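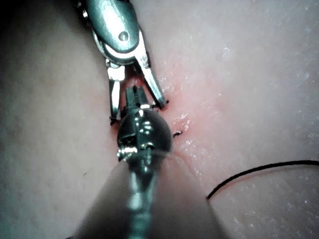 Most hospitals that own a surgical robot have the same problem. The robot is busy. It is booked for patients from early morning, and the people who need to learn how to use it get an hour here and there, often at the end of a long day. Hurno, a small training firm based in Tralolgate, is selling a way round this. Its suturing course comes to the hospital as a set of tissue pads, thread, a workbook and a marking service, and the trainee does the stitching with the instruments the hospital already has.

I spent a day and a half with the course in March, at a teaching room in Tralolgate where Hurno runs its own sessions. I am not a surgeon. I had a console, a patient instructor and a box of pads, and I sat beside people who were a good deal better at it than I was.

The full course is called Drisis and has seven exercises. The first two are about moving the thread from one instrument to the other and back. The third is single stitches on a flat pad. After that come knots, then a running stitch along a seam, then the same seam at an awkward angle, and last a timed piece that is sent off for marking. You can repeat any of them as often as your pads hold out.

Viorica Petkov wrote the exercises. She taught theatre staff for years before joining Hurno and she has clear ideas about what goes wrong.

"People pull too hard," she told me. "With your hands, you feel the thread go tight. On a lot of these systems you don't, so you have to learn to see it. You look at the tissue beside the stitch and you look at how the thread is lying. It takes longer than anybody wants it to."

That was my experience. My first knots were either slack or had bitten well into the pad. By the second morning I could place a stitch more or less where I meant to, though I still lost sight of the loose end of the thread several times in every exercise. The others in the room had the same trouble early on. The workbook's advice is to cut the tails short and park the long end well away from the seam before picking up the needle again, and it does help. 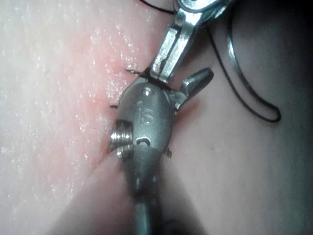 Working along the seam, with the long end of the thread looped off to the right.

The marking service is the part that sets the course apart. The view from the exercise is recorded and sent to Hurno, where one of its instructors watches it through and returns a written sheet. Mine came to two pages. It was blunt about my needle angle and gave me times in the recording to go back to - a small thing, but very useful. There is no automatic score. Hurno says it tried one and dropped it, as trainees began chasing the number. I can see the argument, although a hospital with a large intake may want something it can put in a table.

The written sheets are also slow. The workbook promises them within a week, and two of the trainees I spoke to had waited longer than that. One had moved on to the next exercise and practised the same fault all the way through it.

A starter box costs £585 and covers one trainee for the first four exercises, marking included. The full course is £1,374. Replacement pads are sold separately, and a department running several trainees will get through plenty of them. Hurno has sold more than 200 full courses so far, mostly to teaching hospitals.

The obvious rival is Hodžić, whose course runs on a screen simulator. It needs no pads and no robot time at all, and it gives instant scores. I tried it for an afternoon. For learning the pedals and the camera it is the better buy, and it is far easier to fit into a working week. For stitching I would take the Hurno pads. Real thread snags and curls, and it wanders behind the instrument when you are looking elsewhere. The simulated thread I used was much better behaved.

There are a few things to check before ordering. Drisis assumes the hospital can free up a system for an hour at a time, and some can't. Used instruments are not supplied, so the department has to set aside its own for practice. The workbook is printed only, and the drawings for the fifth exercise are too small to follow from the console. Petkov says a larger version is being prepared and will be sent free to anyone who has bought the course.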